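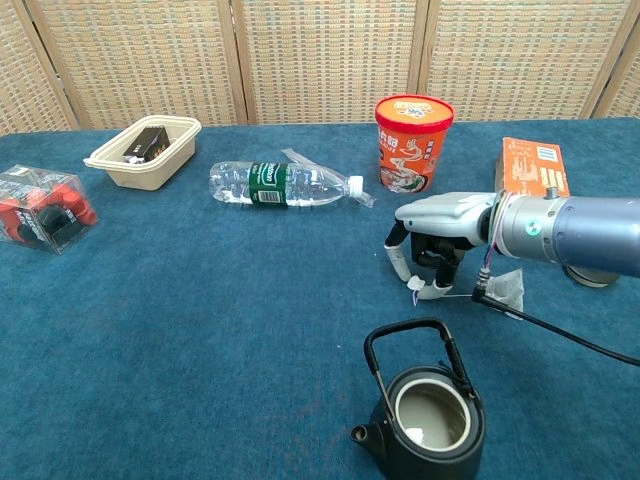
Thursday, left-to-right pass with the hand. Bottle on its side, noodle cup upright, teapot near the front with no lid.

Hand versus gripper, second session. I am writing this up before lunch because last week's notes went into a text file called "notes_new" and I can't tell it from the other four.

Same arm as last time. What changes is what's on the end of it. In the morning it's the Nanis hand, fingers and thumb and the whole wiring harness. In the afternoon it's the Iwasaki two-jaw, which has two jaws and no ambitions. The question we were asked is whether the hand earns its keep on packaged groceries and kitchen stuff. The question I'd like answered is whether I can go one day without re-zeroing a thumb.

Setup

Blue carpet on the table again. I know there was a vote for the rubber mat. The carpet stays until both end effectors have done the full list on it, otherwise we start over, and I'm not starting over. It does have one real drawback, see under bottle. Divider up behind the table so the head camera has a plain-ish background. The weave on the divider panels still produces a little shimmer in the depth stream, worst in the top strip of the image. I cropped the strip. If anyone needs the strip, it's in the raw files.

Controller is the Drovora box, firmware not touched since August. Position mode for the approach, current limit for the close. I left the close limit where the vendor had it for the first set, then dropped it two steps after the noodle cup. Details below, along with the noodle cup's feelings.

Twenty tries per object per end effector. A try counts if the thing gets off the table, stays up for a slow count of two, and goes back down without my help. Nudging the object before a try is allowed. Nudging it during a try is cheating and I wrote it down both times.

Morning, the hand

Bottle on its side: 16 of 20. Better than I expected. Fingers come over the top, thumb goes down the near side, and it closes around the label. The four misses were all the same miss. The thumb tip arrives late, catches carpet, and the bottle rolls a quarter turn away from it. On the rubber mat the tip would slide. On carpet it digs in like a cat that doesn't want to go to the vet. Raising the approach by a few millimeters fixes the digging and then the thumb doesn't get under the widest part, so pick your poison. I left the height alone.

The thin plastic sheet by the neck of the bottle stays in the layout. The segmentation merges it with the bottle maybe every third look and reports one long bottle with a tail. Grasp center then moves toward the cap. Oddly the hand doesn't care much, it gets enough of the bottle anyway. Remember this for the afternoon.

Noodle cup, upright: 17 of 20, but with an asterisk the size of the cup. At the vendor's close limit the paper wall buckled on the third try and I had to swap in a fresh cup. After dropping the limit, no buckling, and two slips where the cup slid down through the fingers and landed standing up, looking pleased with itself. The last miss was a planning timeout, nothing to do with the hand. I counted it anyway. If it had been the gripper's timeout I'd have counted it, so fair's fair.

Small black package, propped up in the beige tray: this is where the hand is supposed to shine and it was just okay. It can pinch the top edge that sticks up over the rim. It can also push the package flat into the tray, after which there's no edge to pinch and the only plan left is to pick up the whole tray, which it then does, with great confidence. I stopped at 16 tries when the package corner got too soft to be a fair test. No score. Find a stiffer one.

Teapot by the handle: hooking worked, pinching didn't. The tall handle is a gift for anything with fingers. Two fingers under the arch, thumb just hanging around for moral support, and lift. The pot swings, though, and the count of two gets long when you're watching a heavy pot swing over a table you carpeted yourself. No lid on, so nothing to fall off. I ran it empty. I'm not a monster and the wiring isn't sealed.

Harness

Speaking of wiring. The bundle where hand meets arm is still the red, blue and white spaghetti from the first install. It survived the session. It also shows up in the wrist camera whenever the wrist rolls past level, and the detector has opinions about it (today's label: "toy"). I want it sleeved before next time. There's a bit of clear tape or film hanging under the hand too. It hangs in front of nothing important, so I let it hang.

The diagonal black cable below the wrist needs another tie point. When the arm reaches for the left side of the table the slack goes, and you can hear the motion planner not knowing that. I kept the clear cube with the red and black things on the far left and didn't ask for it with the hand today. It's there as clutter. It'll get its turn when the cable does.

Afternoon, the two-jaw

Swap took longer than it should. The adapter plate is fine, the bolts are fine, the hex key was in the other room.

Bottle on its side: 20 of 20 with a clean mask, and then a mess when the plastic sheet gets merged in. I reran the bad looks on purpose to see. With the grasp center shifted to the cap end the jaws take the neck, the bottle tips, and the heavy end stays on the carpet. So the boring gripper is perfect when the vision is perfect, and the hand is mediocre either way. I've been staring at that and I think it's the main result of the day, such as it is.

Noodle cup: 17 of 20 again. Same score, different failures. The jaws don't buckle the wall at the low limit, but they need to be centered, and three times the arm came in a bit to the right and shoved the cup along the table. The orange box standing behind it and to the right has the same general color family, and I suspect the mask bleeds from one to the other. Not proven. Try it with the box turned around or swapped for something that isn't orange.

Black package in tray: didn't run, same soft corner.

Teapot: the jaws close on the arch and hold it, no drama. It swings less than with the hand. I was rooting for the hand here and I'm noting that for the record.

Time

Hand cycles are slower. Most of it is the pre-shape, where the fingers arrange themselves before going in, like someone about to play the piano. Skipping the pre-shape for the cup made no difference to the three tries I did that way, which is too few to say anything, and they aren't in the score. The Itarness logger stamped everything for both sessions, but its clock and the Drovora clock disagree again. Offset is constant within a session so it can be fixed in the merge. Please nobody "fix" it on the box while sessions are still open.

Things to change

Thumb zero drifts after a while. I re-homed it between objects, so every number up there is with a fresh zero. Without that I'd guess the bottle score drops, and guessing is all it is.

Sleeve on the harness, tie point on the black cable.

Stiffer package. Spare noodle cups, I used up the good ones.

Settle the close limit before the next run and use one value for everything. Today's cup scores for the hand mix two settings, three tries at the old one and the rest at the new one, and I only noticed while typing this.

Do the sheet-of-plastic condition properly, with and without, both end effectors. Right now it's an accident with a spreadsheet.

Hand is back in its case with the fingers open. Two-jaw is still on the arm. Hex key is in my pocket, I think.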